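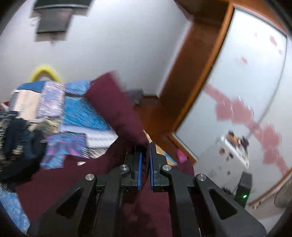
A maroon garment lifted over a pile of mixed textiles.

4 min read

The case for sorting cloth by hand, and for teaching it

Household textiles occupy an awkward place in public policy. Food waste has its own collection in many districts, and glass has had its banks for decades. Clothing and linen are still left largely to private conscience, and the result is the mixed pile: sleeves tangled with sheets, good cloth lying under worn cloth, and no decision taken on any of it.

It is the view of this column that the sorting of textiles deserves to be treated as a domestic skill, taught and practised as cooking is. Councils and housing bodies should give it room in their programmes, and the expense would be modest.

The experience of Giststead is instructive. In July the district's housing office opened a sorting room on the Skallwood estate, with long tables, good light and one paid instructor, Salma El-Sayed. Residents bring what they have and go through it piece by piece. The running cost for the first season was 4000 pounds, and 66 households attended at least once. Most came with the intention of throwing things away. Many went home with part of the load folded and fit for use.

Mrs El-Sayed's method is plain. Every garment is lifted clear of the pile and opened out before it is judged. A folded jumper conceals its elbows, and a pair of trousers seen only at the waistband says nothing of the knees. Labels are read at this stage, as the fibre content decides much of what can follow. Only then is the piece placed with the things to keep, to mend, to pass on or to use as rags.

Objections have been raised. Hicham El Fassi, whose family firm El Fassi has dealt in second-hand cloth at Prekov for 27 years, argues that households sort badly and that the trade would sooner receive everything unsorted. His point has some weight – a dealer can find value where an owner sees a rag. Yet the dealer receives only what is sent. A shirt that wants one button need never leave the house, and no merchant can restore it to the person who would have worn it.

There is also the matter of time. A full session at Skallwood lasts two hours, and for a parent with small children that is a serious request. The housing office should consider shorter sittings, and evening ones. It should also keep the room open beyond the nine months for which money has been promised. Habits of this kind are slow to form, and a single season is too brief a trial on which to close the doors.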